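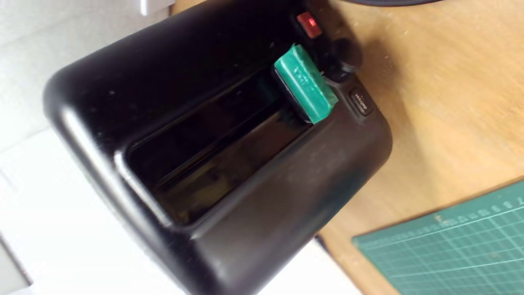 Toaster bench inspection checklist, with my comments
Stulwood workshop, Rebane arm, July
Filled in by: Gemma Lambert
Also present: Helju Toom, Kauko Aaltonen

Why this check was called
On run 674 of the planned 1,235 the arm went down for the lever, pushed it, and then stayed put. The program thought it had let go and gone home. It hadn't! Kauko smelt warm plastic, looked up from his sandwich and hit the stop. The shoulder servo was too hot to keep a finger on and the toaster had been heating with nothing in it. No one hurt, nothing burnt, but I want every line below signed before we carry on.

1. Mains and stop button
Can the toaster be switched off without reaching under the arm?
PASS, after changes. It used to be a lean across the table to get at the plug, and I'm short, so my sleeve went right past the elbow joint. The toaster now goes through a switched socket on the front edge, next to the arm's stop. Helju has labelled both in big letters.
Does the arm's stop also cut the toaster?
FAIL. They're still two separate things, and that's the bit that bothers me most. Deividas Ķēniņš at our Fenport site has a relay box that would do both and he's sending it over. Until then, hit the arm first, then the toaster.

2. Lever cap (the green printed one)
Is the cap tight on the lever?
FAIL on the day, PASS now. I could waggle it with one finger. When the gripper pressed off-centre the cap tipped and wedged, and as far as we can work out that's what held the arm down. Ona Luik reprinted it with a tighter socket. I tried to pull the new one off and gave up.
Any softening, cracks or brown marks?
PASS. Look at the side nearest the slot, it gets the most heat. Please do look every morning -- printed plastic that close to a toaster makes me a bit twitchy.
Does the lever come back up freely with the cap on?
PASS. Tried by hand with the toaster unplugged, then again with the power on.

3. Toaster
Slots clear, no crumbs or bits of test bread?
PASS. Tip it out over the bin and not over the cutting mat (you know who you are).
Knob on its lowest setting?
FAIL. It had been turned up and no one remembers doing it. It's now turned right down. I'd like a dab of paint on the knob so we can see when it has moved.
Red light: does everyone know what to do when it's on?
PASS. If the red light is on, treat the toaster as hot and live, hands out, whatever the screen says. Kauko pointed out that the software never looks at the light at all, and he's right, it only goes by where it thinks the lever is.
Outside of the housing sound?
PASS. Scuffs and dust, I'm not fussed about those. Wipe it when it's cold.

4. Arm and gripper
Joints free, no grinding by hand with the power off?
PASS. The shoulder is a touch stiffer than it was. Noted, and I'll compare it again next month.
Does the arm let go if it can't reach its target?
FAIL. It just keeps pushing. The Sinonano controller board has a load limit and ours had never been set. Helju has put it at 200 in the settings, which is low enough that I can hold the wrist back with my palm and it gives up. We still need to try it with the lever, so this stays a fail for now.
Wires clear of the joints through the whole movement?
PASS, just about. The servo wires loop out further than I'd like across the middle section. Ona is bringing clips.

5. Table layout
Look at it from above before every session, with the power off.
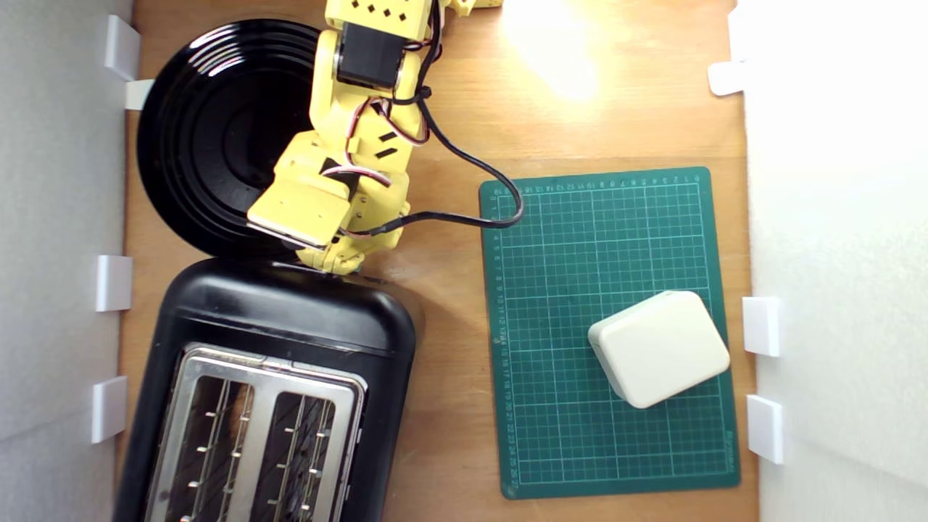 The table from above, with the arm reaching in over the black plate.

Is the thick black cable away from the toaster?
FAIL. It lies on the wood beside the arm and it can slide. I want it tied back to the arm so it can't wander towards the slots, and I'd like that done before anything gets switched on again.
Anything on the table that doesn't need to be there?
Ask whoever set up the session. The plate, the mat and the cream box are all part of the task, so they stay. Cups don't. Paper definitely doesn't.
White side walls firm in their brackets?
PASS. Give each one a push. A panel falling inwards on to a hot toaster is the sort of thing I lie awake over.
Lamp glare?
Comment only. The light bounces quite hard off the wood and off the plate. Helju wonders if it confuses the arm when it's looking for the lever. Could be! I'd try turning the lamp first and arguing about it later.

6. People
At least 2 of us in the room whenever the toaster has power?
PASS from now on. Popping out to put the kettle on counts as leaving the room, sorry.

Still open
Relay box -- Deividas
Load limit test on the lever -- Helju
Cable tie-back and wire clips -- Ona
Paint mark on the knob -- me

Toaster stays unplugged until the first three are ticked off. The arm may be run on its own with the lever task taken out of the list.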